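3. The build and the first trials

3.1 A bench in a shared workshop

The arm was put together over one winter in the Tavar workshop, a shared space with a laser cutter, two 3D printers and a drill press that everybody wants at the same time. We kept to parts that a patient hobbyist could order or print. The joints run on hobby-grade servos, the base is bolted to a sheet of scrap countertop, and the gripper is a parallel design with two printed fingers that slide toward each other on a common rail. We are very fond of this gripper. It went through more redesigns than the rest of the arm put together, and most of this section is about it.

The working surface is a table covered in green cloth, with more green cloth hung behind it. Plain green makes it easy to separate an object from its surroundings by color alone, and it let us leave the heavier vision methods for later. The test object throughout this section is a light practice ball. We chose it for being awkward: it is round, it rolls away when nudged, and it weighs so little that a clumsy finger sends it off the table.
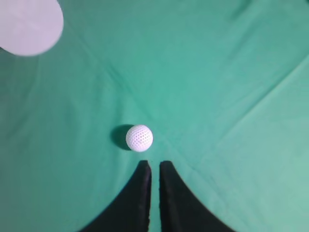
Figure 3a. Wrist camera view during an approach, with the ball ahead of the fingertips. Photo: Yanling Peng.

An approach is done in two stages. First the fixed camera gives a coarse position and the arm moves over to it. Then the wrist camera takes over and the arm creeps forward, correcting sideways until the ball is centered on the gap between the fingertips. In Figure 3a that correction is still to be made, with the ball a little to the left of the gap. Our first controller tried to do everything in one sweep using the fixed camera, and it was hopeless. Small errors at the shoulder grow large at the wrist, and on an arm with printed links there are plenty of small errors to go around. Splitting the move in two made the arm slower and very much better.

3.2 Closing on a round object

The controller closes the fingers at a constant slow speed and watches the servo current. When the current rises above a threshold, it takes the object as held and stops. We set the threshold by hand, starting high and working down until the printed fingers no longer flexed in a way we could see.
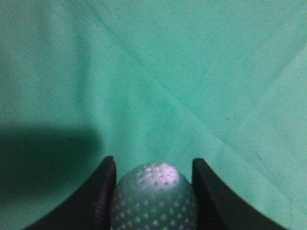

Contact detection by current alone is cheap, and we think more home builders should try it. The trouble is that it says nothing about where on the finger the contact happens. A ball touched well below its middle will pop upward when squeezed; one touched above its middle is pushed into the cloth. We therefore added a check from the wrist camera before the lift. In Figure 3b the ball lies directly between the fingertips, with a bright highlight near its top, and the check uses both facts: the blob must be centered between the two dark fingers, and the brightest patch must fall inside it. The second test was a late addition by Frans Verschueren, who wrote it in an evening, and we were delighted with how much it helped. Shadows on the cloth had been fooling the color test, and a shadow has no highlight.

We ran 200 closing attempts with the final settings. The check rejected 12 of them before the lift, after which the arm opened, backed off and started the approach again. We did not tune the settings between attempts, though we did stop twice to tighten a servo horn that had worked loose. Anyone copying this design should put a drop of threadlocker on that screw on day one.

3.3 Fingers and backlash

The fingers are broad where they meet the rail and narrow toward the tip. A straight finger was easier to print but bent noticeably at the base. Curving the outer side put the material where the bending happens and left the tip slim enough to get in beside a small object. Each pair takes an afternoon to print, and by December we had a whole drawer of rejects, which we still use as spacers.

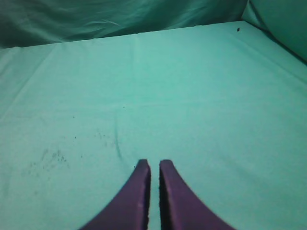
Sisodia, commenting on an early draft, felt that we had made too much of the finger shape and too little of the rail. On a similar build the rail had been the whole problem, with play that no change to the fingers could cure, and the advice was to measure the backlash before printing anything new. We took this to heart. With a dial gauge on the left fingertip we found more play than we had guessed, nearly all of it in the rail carriage, and a strip of PTFE tape behind the carriage removed most of it. It is a slightly embarrassing repair for a research paper, and it has held up beautifully.

The tape did change the friction, so the current threshold had to be set again from scratch. The attempts reported in 3.2 were all made after this repair.

3.4 Using the fixed camera

The fixed camera looks across the table toward the backdrop. Its main job is the coarse position, but it also tells us whether the table has been left clear between attempts, which the wrist camera cannot judge once the arm is raised.

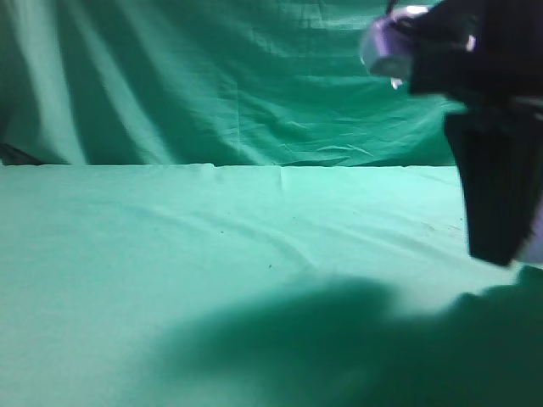 Does the cloth have to be ironed flat for the color method to work? Small creases do no harm, and we stopped ironing early on. A deep fold is another matter, as its dark side can drop below the brightness limit and split the background into pieces, so we smooth those out by hand before a run.

Light from the workshop windows gave us more grief than the cloth did. The brightness limit that suited the morning was wrong by four in the afternoon, and we ended up sampling a patch of bare cloth at the start of every run and scaling the limit from it. The routine is 68 lines long, comments included, and is the part of the code we would most happily see borrowed. It assumes that the patch itself is clear and evenly lit. When the arm's own shadow falls across it, the limit comes out too low and the coarse position drifts. Parking the arm to one side before sampling solved this in most runs, and Section 4 looks at the ones where it didn't.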